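Flonus Bench Rules, second edition: a spiral-bound guide I now keep open on the desk

Reviewed 2026-01-21 by Saimi Lahtinen

I bought the first edition of this little book and mostly used it to prop up a monitor. The second edition is another story! It's a set of working rules for small labs and shops that run one or two light arms on everyday objects, and I've had it open beside me since it came in the mail (the coffee ring on the lid of chapter three is mine).

You get 20 short chapters, a card of stop-and-check steps for the wall, and a log template that I've already photocopied more times than I should admit. The author, Alasdair Lennox, writes the way a good shop teacher talks. Speed limits near people come first, then who may clear a stop, then what to write down afterward. He wants the person at the stop button named in the log, every run, and I love him for it.

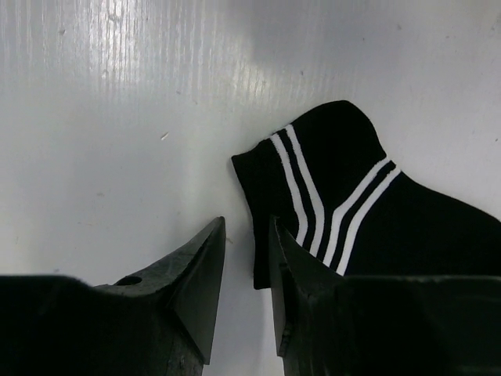 My favorite chapter is the one on soft items, which most guides skip on their way to boxes and bottles. Lennox asks you to write the start state down before the fingers close: which way the item faces, what it's lying on, what the fingers already cover. With a black sock on a glossy white top, that means noting the cuff facing left, just above the open jaws and the lower edge partly behind a finger. He has a good page on glare too, with a plain rule that you log a bright patch even when it falls well clear of the item. And scuffed fingertips get their own line on the check sheet. I had never given them one, and I do now.

We tried the log template on our arm, Ella, over 438 picks, and handing over between shifts got so much easier. The notes were short, they all used the same words, and I could find the run I wanted in a minute or so.

A few gripes. The index is thin. The chapter on storing run records assumes you keep almost 2,000 of them, and a shop our size could use a lighter plan. The wall card is also printed in a gray that's hard to read from across the room, so I traced over ours in marker.

It sits nicely next to the Figueiredo handbook, which goes deeper on guarding and fencing but hardly touches cloth. If you can only get one and you handle clothes, get this one. I ordered mine from Sinstead, and they say a larger wall card is coming in February. I've already asked for 2.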